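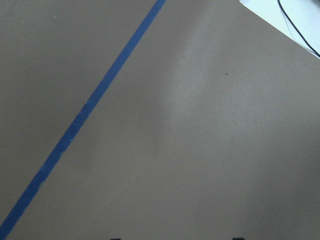 Fig. 2. Blue tape on a gray surface.

Unit 2: Who has a claim on the firm?

Shareholder and stakeholder views differ on one point: to whom managers owe a duty when interests conflict. Both accept that a firm must cover its costs.

Terms
Residual claim – what is left after wages, suppliers, lenders and taxes are paid.
External cost – a cost borne by people outside the contract, such as noise or dirty water.

Case: Orno
Orno makes packaging in Reltgate and employs some 3889 people across two plants. In January the board weighed closing the older plant. Closure raised the residual claim. It also moved costs onto the town, and these did not appear in the accounts. Grendinier, the main lender, was neutral. Obura, a supplier with one large customer, was not consulted.

Set out the case twice, once under each view. State which costs are counted and who bears the rest. Where a figure is missing, say so and do not estimate it.

Written answers go to Petro Tymoshchuk by 12 July 2025. Maximum length 2 pages, tables included.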